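Irketti Housing Desk
Ticket 101: Items missing after room turnover
Opened by: Danica Golob
Assigned to: Spyros Georgiev
Date: June 2021
Status: Waiting on requester

Reported problem
Danica moved out of her old room and says some of her small things did not reach the new one. She lists a phone case, a black case with rounded corners, a pink container with a handle, and her Vedix charger. She also asks whether the round cream basket was hers or belongs to the room.

Log

Entry 1. Checked the desk drawer and closet in the old room. Both clear. No charger.

Entry 2. Went through the bedroom. Small items on the bed, on top of the striped red and navy spread.
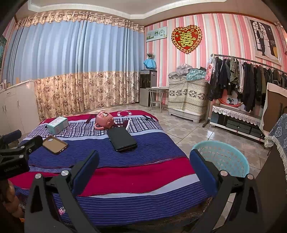
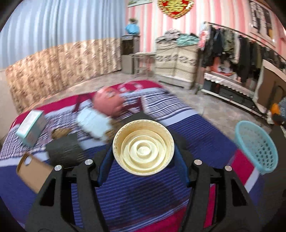

Attachments 1 and 2: bed in the old room. The phone case is in the first, the cream basket in the second.

Entry 3. Compared with Danica's list. Phone case, black case and pink container match. There is also a white and pink lacy ring she did not list. Asked her about it by email.

Entry 4. Danica replied. The ring is hers. She still wants the charger and says it may have gone in a bag with the bedding for room 4.

Entry 5. Looked up the basket. The room inventory from March has one plastic basket, round, cream. It stays with the room.

Entry 6. Called room 4. They have not opened the bag yet and will look tonight.

Next steps
Put Danica's things in an Obi box, label it with the ticket number and leave it on shelf 3 at the desk. Return the basket to the closet. Keep the ticket open until room 4 calls back about the charger.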